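Prurnmont June Street Fair: Booth Holder's Manual

Section 2. Arriving, setting up, and staying put

Read this section before you load the truck. Reading it in the truck, on Mill Street, with a line of other trucks behind you, is the traditional method and has been tried.

Before you leave home

1. Find your booth number on the letter from Fiorella Caruso. Booths on the river side begin with 8, booths on the courthouse side begin with 4. There are no booths beginning with anything else, in spite of what the old map says. Throw away the old map.

2. Check your canopy. It has to fit inside the chalk lines with its legs fully open. A canopy that fits "if you lean it" doesn't fit.

3. Pack weights for every leg. Stakes are no use on Mill Street, which is paved, and they're forbidden on the courthouse lawn, which has sprinkler pipes under it in places we keep discovering.

4. Put the letter on the dashboard, facing out. A picture of the letter on your phone will get you a sympathetic look.

Note: If your letter says booth 818, call Fiorella first. That spot has a fire hydrant in it. We know about the hydrant. The booth is drawn around it on three sides and is very popular with people who sell small things, but you should see it before you agree to it.

Getting in

5. Enter from the Bianchini Feed & Seed end. The barrier opens at 6 a.m. Mirko Grasso is on the barrier and will send you left or right. He has a list. Arguing with the list is slower than driving around the block, and you will then have to drive around the block.

6. Pull up next to your booth, unload everything onto the pavement, and move your vehicle to the lot behind the grange. Then come back and start putting things together. Please do it in that order. Every year a few people build the whole booth with the van parked inside it.

7. All vehicles are off the street by 8 a.m. At 8 the barrier closes, and a van still on Mill Street is part of the fair until we shut down at 5. Two years ago one was given an honorable mention in the window display contest.

Caution: The dip in front of the old bank is deeper than it looks. Take it slowly with glass, pottery, or cake.

Putting up the booth

8. Open the canopy with a person at each end. Raise the legs one notch at a time, going around. If one side is all the way up and the other is on the ground, you have a slide.

9. Hang weights from every leg before you hang anything else. The wind comes up the street from the river in the late morning, usually just after somebody remarks on the nice weather. Buckets of sand are fine. Children are not weights.

10. Keep tables, racks, signs and chairs inside the chalk. The walkway has to stay clear for strollers, wheelchairs, and the Prurnmont Middle School band, which comes through at noon in a formation that widens as it goes.

11. Set a trash container where customers can reach it without coming behind your table. Anything with a flat bottom will do. Line it, empty it when it fills, and don't carry it down to the public barrels by the bandstand, as those are full by ten o'clock with lemonade cups. Take it to the dumpster behind the grange.
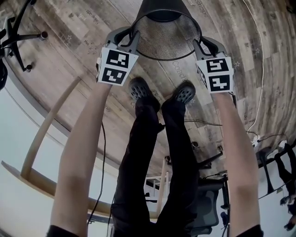 Electricity

12. Power is available on the river side only, and only if you asked for it on your application. If you didn't ask for it, the outlet near your booth belongs to the person who did, and they already know what you're thinking.

13. Each outlet is good for 1000 watts. Look at the plate on the bottom of your appliance and add things up. A coffee maker and a waffle iron together will go over. So will a heat gun and practically anything. When the breaker trips, it takes out the whole row, including the Provomero sausage stand, and the people in that line are not patient people.

14. Bring your own extension cord, the outdoor kind with three prongs. Run it along the curb, never across the walkway. If it has to cross, ask at the information table for a rubber cord cover. We have a supply of those and they come back to us every year in a smaller supply.

Caution: Don't reset the breaker yourself. The panel is locked, and Annelies Postma has the key. Find her at the information table. Unplug the thing that caused the trouble before you go looking, so the breaker has a reason to stay on.

Note on generators: No. The one exception is the Bimanov dunk tank, which has its own corner, its own permit, and its own smell of gasoline.

Food booths

15. Have your county card taped up at eye level before the inspector gets to you. The inspector starts at the bandstand and works toward the river. You'll hear it coming, as booths ahead of you get quiet.

16. Keep a hand-washing station running all day. It needs warm water, soap, paper towels and a bucket to catch the runoff. Hand sanitizer is a nice extra and doesn't count.

17. Grease goes home with you. It doesn't go down the storm drain, into the planter, or into a lemonade cup set thoughtfully beside the dumpster.

During the day

18. Don't leave the booth unattended for more than a few minutes. If you're alone and need a break, ask at the information table for a booth sitter. Benedetta Rinaldi arranges them. They can watch your table and smile. They can't make change, and they don't know what your quilts cost.

19. Keep your music low enough that the booth next door can hear customers. If the booth next door also has music, talk to each other early, while you still like each other.

20. Lost children go to the information table. So do lost keys, lost hats and lost husbands. Lost dogs go to Mirko, who has water and shade at the barrier.

Packing up

21. The fair closes at 5 p.m. Please don't start taking things down before then, even if you've sold out. Turn a sign around that says so and enjoy being envied.

22. Fold everything and stack it at the curb first. You may bring your vehicle in 30 minutes after closing, when Mirko lifts the barrier.

23. Sweep your space, pick up your tape and zip ties, and check out with Ornella Donati at the bandstand. She'll walk back with you, look at the pavement, and sign your deposit slip. Deposits are mailed by the end of the month. Please make sure your address on the application is the one where you currently live.

Section 3 covers rain.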